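3.2 천장 조명과 창가 주광의 혼합 조건

조사 대상은 Grudbridge 지구의 작업실 7곳. 전부 흰 벽에 천장이 높고 한쪽에 큰 창이 있는 유형으로 골랐다. 선정 기준은 3.1절 참조. Zullora 건물 2개 층은 공사 일정 때문에 제외.

측정은 11월 오전에 시작. 책상면 높이에서 조도를 재고, 같은 자리에서 벽면 휘도도 함께 기록했다. 유효 측정값은 996건. 창에서 먼 쪽은 형광등 기여분이 거의 80%까지 올라갔고, 창가 쪽은 날씨에 따라 들쭉날쭉해서 평균만으로는 설명이 안 된다. 흐린 날 값은 부록 B에 따로 정리함.

문제는 균제도다. 등기구가 격자보 사이에 들어가면 보 옆면이 빛을 일부 막는다. 그런데 보가 흰색이면 반사가 붙어서 손실이 생각보다 작았다. Leiva 식 보정계수를 그대로 쓰면 이 반사분이 빠진다. 본 연구에서는 보 옆면 반사율을 별도 항으로 넣었다(식 4). 계수 추정은 Urrutia가 맡았고 재계산 결과도 같았다.

배선도 짚고 넘어간다. 벽 콘센트에서 책상 쪽으로 선을 노출해 내리는 방식이면 가구 위치가 사실상 콘센트에 묶인다. 창가에 눈부심이 있어도 책상을 못 옴기는 경우가 있었다. 재실자 면담에서 불만이 가장 많이 나온 항목도 밝기 자체보다는 이쪽. 면담 문항은 Delia Toledo가 작성한 초안을 줄여서 썼다.

환기구와 조명의 간섭은 이번에 안 다뤘다. 간접광용 단 내림 천장 가장자리에 긴 환기구가 들어가면 먼지 자국이 생겨 반사율이 떨어질 수 있는데, 측정 기간이 짧아 확인은 불가. 후속 과제로 남긴다. Flestham 쪽 장기 자료가 들어오면 비교해볼 예정이다.

그림 3은 흰 격자보 사이에 형광등을 배치하고 왼쪽에 큰 창을 둔 공간이다. 둥근 천장등이 앞쪽에 따로 있고, 왼쪽 벽의 콘센트 상자에서는 가는 흰 선이 책상면 쪽으로 내려온다. 반사율 항은 이런 배치를 전제로 세웠으므로 보가 어두운 색이거나 창이 양쪽에 있는 방에는 바로 적용하기 어렵다. 적용 범위는 5절에서 다시 적는다.

그림 3. 격자보 천장, 형광등과 창가 주광의 혼합

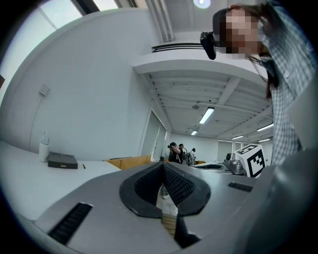 Pilar Ojeda: 반사율 항을 따로 뺀 건 동의합니다. 다만 흐린 날 값을 부록으로만 돌리면 창가 쪽 결론이 약해 보여요. 본문에 표 하나라도 넣는 게 좋겠고, 면담 결과도 창가 자리와 안쪽 자리를 나눠서 보여 주세요. 식 4 기호 설명도 빠져 있읍니다.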